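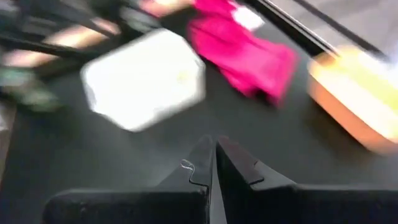
Gripper fingers over the gray work surface, tips nearly together.

Youth registration: age group wrong after import
June, by Burgi Lanz
2 min read

Reported by: Hermine Grabner, Skeltthorpe Youth Baseball
Component: Holladik league registration, roster import
Status: Resolved, one item open

Symptom
After the spring roster import, 144 players showed in the wrong age division. Most were 8-year-olds placed in 9-10. Parents received the practice schedule for the older group. Coaches could not move players by hand; the Save button returned "division locked."

9:10 a.m.
Confirmed on the Skeltthorpe account. Import file has 2,571 rows, no rejects. Birth dates in the player records match the file. Division is the only bad field.

9:45 a.m.
Checked the age cutoff setting. League uses May 1. Account was set to January 1, the default for new seasons. The cutoff does not carry over when a season is copied. Changed to May 1 and saved. No change to existing records, as expected.

10:30 a.m.
Ran "Recalculate divisions." Job stopped at 45 percent with a timeout. Ran it again, same point. Passed to I-seul Chae.

11:20 a.m. (Chae)
Job stops on a team with a locked roster. Five teams were locked by the scheduling step. Unlocked all 5, reran, job finished in under a minute. Relocked the teams afterward.

1:15 p.m.
Spot check with Hermine. Tee ball and 7-8 rosters correct. One player still in 9-10: he has a play-up waiver on file, so the division is right. Waivers survive the recalculation.

2:00 p.m.
Schedule emails re-sent to affected families only. Do not use "Send to all"; it also resets the RSVP counts.

Workaround for other leagues
1. Set the cutoff date before importing.
2. If already imported, unlock every team, then recalculate.
3. Relock and export the rosters.

Open
Aqeel Memon to check whether the Jilov account has the same default. They copied their season the same week. The timeout message should name the locked team; request filed.

Contact support | © Holladik | Back to top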